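Honora: measurements of second-hand tops and jumpers

README for version 6

What is in this package

Honora is a small table of clothing measurements. It has 132 garments, all of them tops, jumpers, cardigans and light jackets, bought or borrowed from second-hand shops in Kuvbridge and measured by hand at home. I made it for people who sew, alter or sell used clothes and who have noticed that the size on the label does not tell them much. A label can say M and the garment can be narrower than another one which says S. I wished to have numbers for this and could not find them for old clothes, only for new ones.

The package contains the table (honora.csv), a list of allowed words for each text column (words.txt), my measuring notes (notes.txt) and this file.

The table has one row for each garment. If I measured a garment two times, only the second measurement is in the table and the first is in notes.txt.

Where the garments come from

The garments come from five shops. I do not give the names of four of them, as they did not ask to be named. The fifth is Weerakoon, the alterations shop near the station, which let me measure things waiting on the rail before they were priced. The column source has a letter for the shop and nothing else. Please do not try to guess the shop from the prices. I removed the prices in version 3 for this reason.

I did not choose the garments by a random method. I took what was on the rail and fitted into my two bags. Therefore the table has many dark colours and many jumpers, and very few blouses. Summer clothes are almost missing, as most of the work was done between March and the start of the cold season. Children's sizes are not included.

How the measuring was done

Every garment was laid flat on a hard surface, closed if it has buttons or a zip, and smoothed with the hand from the centre to the sides. It was not pulled. I used the same Selow tape for all rows. In the beginning I used a dressmaker's tape of cloth, but it had become longer with age, and I had to throw away everything from version 1. If you add rows of your own, please check your tape against a metal ruler first.

All numbers are in centimetres, with one half centimetre as the smallest step. There are seven measurements:

chest: straight across, from underarm seam to underarm seam. Not doubled.
length: from the highest point of the shoulder, beside the collar, to the hem.
shoulder: from seam to seam across the back. Empty if the garment has raglan sleeves.
sleeve: from the shoulder seam to the end of the cuff. For raglan sleeves, from the centre of the collar.
cuff: width of the cuff when it is closed and flat.
hem: straight across the bottom edge.
neck: width of the neck opening, inside edge to inside edge.

An empty cell means that the measurement was not possible. It never means zero.

Text columns

label_size is written exactly as it stands on the label, with the same capital letters. If there was a country beside it, the country is in label_country. If the label was cut out, the cell says cut. If the label was there but washed until I could not read it, the cell says faded. These are two different things and I ask you to keep them different, because sellers cut labels for other reasons than washing.

colour_main is the colour of the largest part. colour_other is for panels, stripes and borders. print says yes or no. A print is anything put on top of the cloth, such as letters or a picture. Stripes which are knitted or sewn in are not a print. A black top with white and grey striped panels down the sleeves and a large white figure on the back is therefore black in colour_main, white and grey in colour_other, and yes in print.

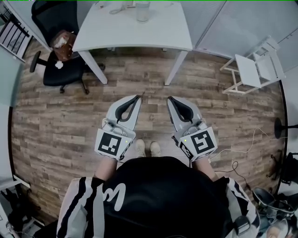

One reader of version 4 wrote to me that colour should not be in the table at all, as it has nothing to do with fit, and that every extra column makes people less willing to send their own rows. The same message said that wear would be a much more useful column, with a simple scale, and proposed to drop neck too.

I thought about this for a long time. I kept colour, since it helps to find the garment again in a pile when a number looks wrong, and this happened to me often. I also kept neck. But the remark about wear was correct and the column is there from version 5. It has the words new, light, medium and heavy. Light means that the cuffs are still firm. Medium means the cuffs or the hem have become soft or wide. Heavy means that there is a hole, a thin place at the elbow, or a seam which has opened. I filled it for the older rows from my notes, and where the notes were silent the cell is empty.

Known problems

Knitted garments are difficult. The same jumper can measure differently in the morning and in the evening if it was hanging between. I tried to lay every knitted piece flat overnight before measuring, but for the garments from Weerakoon this was not possible, and they have the word hung in the column rest. If you need precise numbers for knitwear, please leave those rows out.

The column fabric comes from the care label and I did not test it. When the care label was missing I wrote unknown, also in cases where I was quite sure it was wool.

Hoods were not measured. In version 2 the length of some hooded tops was taken from the top of the hood by mistake. I believe all these are corrected, but if you see a hooded top with a very large length, please write to me with the row number.

Men's and women's garments are not separated. The shops put them on different rails, but I did not always trust the rail, and buttons are on the side where they are. If you need this, there is the column button_side, with left, right or none, as seen by the person wearing the garment.

Things you can do with it, and things you should not

You can compare label sizes with real widths, draw a basic pattern block from the average of one group, or use the table in a class about spreadsheets. A friend uses it for choosing the width of coat hangers and is satisfied.

Please do not use it to say that one maker is good and another is bad. I left the makers out on purpose, and for most of them I would have only a single garment. Please also do not use it to say something about the bodies of people in Kuvbridge. The clothes in a second-hand shop are the clothes that did not stay with somebody, so they are perhaps the worst place to look for this.

How to send more rows

Use the same column order and the words in words.txt. Send a plain csv file with commas and with a point for decimals, not a comma. I lost an evening with a file which had both. Write your own source letter from the second half of the alphabet, so that it does not meet mine. I will measure nothing again from your rows, but I will read them and ask if something is strange, for example a cuff wider than the hem.

Please do not send jeans. I receive this offer often and I am thankful, but trousers need other measurements and would be another table.

Changes

Version 6: corrected three shoulder values, added rest, changed "gray" to "grey" in all rows.
Version 5: added wear.
Version 4: added button_side, split colour into two columns.
Version 3: removed prices.
Version 2: all garments measured again with the new tape.
Version 1: withdrawn. If you still have it, please delete it.

Licence

You may copy, change and share the table for any purpose. If you publish something from it, please name Honora and the version number.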